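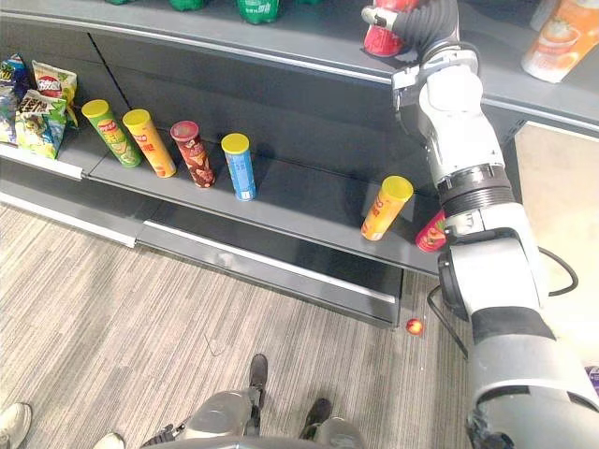

Marketing Group Minutes: Paid Search and Retargeting

Filed under: Meeting Notes / Online Advertising

Posted 15 September 2024

Chair and minutes: Hicham Ramadan
Present: web editor, sales lead, customer support lead, finance (for items 2 to 4), account manager from Prindgate (items 2 and 3 only)
Apologies: design

1. Minutes of the last meeting

Agreed, with one change. The August minutes said the retargeting test "performed strongly." The web editor asked who had decided that. The chair said the phrase came straight from the agency's summary and he should have caught it. It now reads "the agency reported that the test performed strongly."

Action still open from last time: get a plain list of every search term Tradside is paying for. The agency sent a chart. A chart was not what we asked for.

2. Agency report on paid search

The Prindgate account manager presented the August results. Clicks were up, cost per click was down a little, and conversions were up by 20 percent on the month before. She recommended raising the budget while things were going well.

The sales lead said his order book did not show anything like a 20 percent rise and asked what a conversion was. The account manager said it covered purchases, newsletter sign-ups, brochure downloads and any visit to the contact page lasting longer than 40 seconds. The sales lead asked for purchases on their own. She did not have them split out in the deck but could send them.

Customer support pointed out that plenty of people sit on the contact page because they are looking for the returns phone number, and that those people have already bought something and are usually annoyed. Counting them as a success for the ads seemed generous to her. The account manager said it was a standard setup. The chair asked whose standard, and did not get an answer that the group could follow.

A long discussion came next about ads on our own name. A good share of the clicks come from people typing "Tradside" into a search box. The web editor's view is that we are paying for visitors who would have clicked the free result directly underneath. Prindgate's view is that if we stop, Jisex will bid on our name and take the top spot. Asked whether Jisex had ever done this, the account manager said it was a known risk in the sector. The web editor searched our name during the meeting, on her phone and again on the office laptop, and found only us, twice.

Finance said she would rather turn the name ads off for a while and see what happens to orders than listen to both theories again next month. General agreement. The account manager asked for it to be noted that Prindgate advises against this. Noted.

Agreed: ads on our own name to be paused for 7 days. Sales to compare daily orders before and during. If Jisex turns up at the top of the page, we switch them back on and the web editor will say sorry.

3. Retargeting

These are the ads that follow people to other sites after they have looked at one of our products. Prindgate would like to extend them from the test group to all visitors and to show them more often.

Support has had complaints. One customer wrote in to say she had been shown the same desk lamp for weeks after buying that desk lamp. The account manager said buyers should be filtered out and that the purchase tag might not be firing on the new checkout page. The chair asked how long that had been the case. Not known. He then asked whether the August test figures were collected with the tag in that state. Also not known, but she thought it likely.

The sales lead said that in that case he had no idea what we were being asked to extend. The chair agreed, and said he would not take a bigger budget to anyone on the strength of figures that may include people who had already paid.

The account manager said most clients see the benefit over a longer period and that brand recall is hard to measure. Finance said she had noticed that too.

Agreed: no extension. Tag to be checked and fixed, then the test run again from scratch. A cap on how often one person sees the same ad to be set now, whatever the outcome of the test.

The account manager left the meeting.

4. Sqalli

Proposal to subscribe to Sqalli, which claims to show which ad was responsible for each sale. The cost would be $800 a month. The chair had sat through the demo and thought it looked good, as demos do. Every number on the screen came from their sample shop.

The web editor asked whether it would get its data from the same purchase tag we had just been told may be broken. The chair believes it would. Finance said we would be paying $800 a month for a nicer view of the wrong numbers.

Sales made the case for it: at the moment the only people marking the agency's homework are the agency, and some kind of outside check is worth having. The group had sympathy with this. The web editor suggested adding a "Where did you hear about us?" question at checkout first, which costs nothing apart from her afternoon. The sales lead doubts people answer those truthfully. So does the web editor, but she would still like to see what they put.

Agreed: Sqalli deferred until the tag is fixed. Checkout question to go live, optional, with a free text box.

5. Any other business

The sales lead asked if the agency contract renews automatically. The chair thinks it does and will find out when the notice period falls.

The monthly report is too long. Support asked for one page with money spent, orders received and nothing with an arrow on it.

Actions

Chair: read the Prindgate contract for the renewal date and notice period
Chair: ask again for the list of search terms, as a list
Prindgate: August purchases as a separate figure
Prindgate: pause name ads, set the frequency cap, check the purchase tag
Web editor: checkout question; search our name every morning during the pause
Sales: daily order comparison
Support: forward all complaints about repeat ads to the chair

Next meeting: to be set once the order comparison is in.

© Tradside Marketing Group | Contact us | Back to top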